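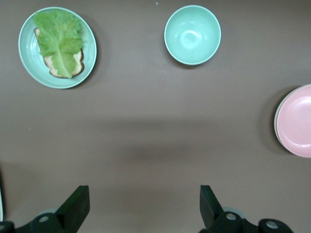
Bread and lettuce on the green plate

Soggy packed sandwiches - what am I doing wrong?

posted by Skedus
Tuesday, June 23, 2026

I started a new job in April and the nearest place to buy lunch is a gas station, so I've been making a sandwich at night and taking it with me. By noon the bottom slice is a sponge. I mean it folds in half when I pick it up. Usually it's turkey, tomato, mustard and a big leaf of lettuce, on a plain white loaf from the Vesetti bakery counter (the soft one, not the seeded one).

Things I've tried so far: toasting the bread, which gave me a sandwich that was tough AND wet, and wrapping it in paper towel, which stuck to the crust. I don't have time in the morning to build it fresh. I leave at 5:30 and I'm barely a person at that hour. There's a fridge at work but it's packed with other people's stuff, so mine mostly sits in my bag with an ice pack.

Is it the tomato? Please don't say it's the tomato, I love the tomato.

Tindomberg Lunchbox

It's the tomato, sorry! But you can keep it. I packed lunches for my kids for years and what worked was slicing the tomato the night before, salting it a little, and laying it on a paper towel for ten minutes or so. You'd be amazed how much water comes out. Then I'd put it in its own little container and the kids would add it at lunch. Mine complained for 2 days and then forgot they'd ever done it any other way.

The other thing is your lettuce. If you rinse it, dry it like you mean it. I roll the leaves up in a clean dish towel and squeeze gently. A wet leaf sitting right on the bread all night will do just as much damage as the tomato. Once it's properly dry, a big leaf is great to have against the bread, it works like a raincoat. So: bread, lettuce, turkey, then tomato if you really insist on packing it inside, more turkey, lettuce, bread. Mustard goes between the meat slices where it can't reach anything.

Butter works too, all the way out to the crust. My grandmother did it on every sandwich she ever made and I thought it was just her being old fashioned.

And let toast cool on a rack before you wrap it. Hot toast in a bag steams itself, so that's probably what went wrong there.

Ban47

get a denser bread. sourdough or rye. soft white is never going to last till noon

Skedus

Okay, the butter and the towel trick are both happening tonight. I've been rinsing the lettuce and giving it one shake over the sink, so that explains a lot. Not giving up the white bread yet, but I'll pick up a small rye this weekend and see how it does.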